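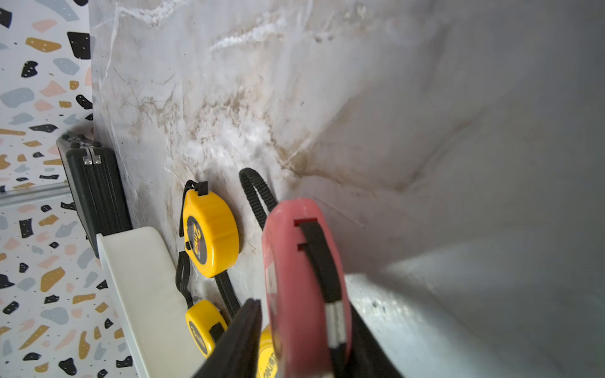 Figure 6. Wrist camera view with the red tape measure held between the fingers. Yellow tape measures and their straps lie along the white tray.

4. Fault Investigation: Strap Entanglement During Pick and Place

4.1 Summary of the fault

During the September test block the arm went into protective stop on 22 occasions while working through the tape measure set. The controller logged each of these as a joint torque limit exceeded on the wrist. No person was inside the marked zone at the time of any stop. One of the stops pulled a second object off the work surface and onto the floor on the operator's side, and for that reason the fault was written up as a safety matter under the lab procedure as well as a performance matter.

The test block comprised 405 attempted picks. Of these, 355 were completed with the object released at the target position. The remaining 50 consist of the 22 protective stops and 28 ordinary failures (missed grasp, slip, or release outside the target), which are treated in Section 5.

4.2 Description of the work cell

The cell is the one described in Section 2, with the Koseo arm mounted at the rear of the bench and the Granonar two-finger gripper fitted. The wrist camera was left on its original bracket. Objects for this block were the tape measures, one red and the remainder yellow, all fitted with black wrist straps as purchased. The black hard-shell case was left standing beside the tray in all runs. The printed terrazzo and marble-patterned surfaces were kept from the earlier background trials so that detection results would stay comparable.

The object model used by the planner treats each tape measure as a rigid box. Straps are not modelled. This was a known simplification at the design stage and was accepted by the group on the grounds that a strap weighs very little compared with the housing. The weight of the strap was not the problem.

4.3 Sequence of events, stop 14

Stop 14 is described in full as it had the most serious outcome. Times are from the controller log.

At 2:40 p.m. Yabsira Dinsa started a run of the standard pick list. The gripper closed on the target and the grasp check passed, with finger width and motor current both within tolerance. On the lift the arm accelerated normally for the first part of the motion. Wrist torque then rose in a single step and the protective stop engaged. The strap of the target had passed through the strap loop of the neighbouring tape measure, which was dragged up over the rim of the tray, came free as the arm braked and landed outside the taped floor line. Getachew Gebretsadik, who was standing at the operator position, pressed the emergency stop. The arm was already stationary by then.

The log was copied before the controller was restarted. It should be noted that for stops 1 to 6 this was not done, and the torque traces for those runs have been overwritten. The analysis below therefore covers 16 stops only.

4.4 Analysis

Three candidate causes were considered.

(a) Torque limit set too low. Rejected. Sosina Moges repeated the lift with the straps removed, using the same limit and the same speed, and no stop was recorded in 60 picks.

(b) Camera calibration drift. Rejected. The calibration target was re-measured after stop 14 and the error had not changed from the value given in Section 3.

(c) Strap contact with a neighbouring object or with the fingers. Supported. In 13 of the 16 retained logs the torque step occurs after the housing has cleared the tray, consistent with a strap being drawn tight. In the other three the step occurs during closing, and we believe the strap was folded between finger and housing.

The detector contributes to the fault. It was trained on housings alone, and a black strap near a black finger gives very little contrast in the wrist view. Retraining was outside the time available.

4.5 Corrective actions

The following changes were made before testing resumed.

Lift speed for the first 80 mm was halved, with a pause and second torque reading at the top of that segment. If the reading exceeds the expected load the arm lowers the object and opens.

Minimum spacing between objects was increased in the setup sheet. The operator now lays each strap away from its neighbours before starting a run.

The floor line was moved out by 300 mm and a clear polycarbonate screen was borrowed from the Rirkine workshop for the operator's side.

Log export is now automatic on any stop.

The spacing rule makes the task easier than the one set out in the original brief - this is acknowledged, and results from before and after the change are reported separately in Table 9.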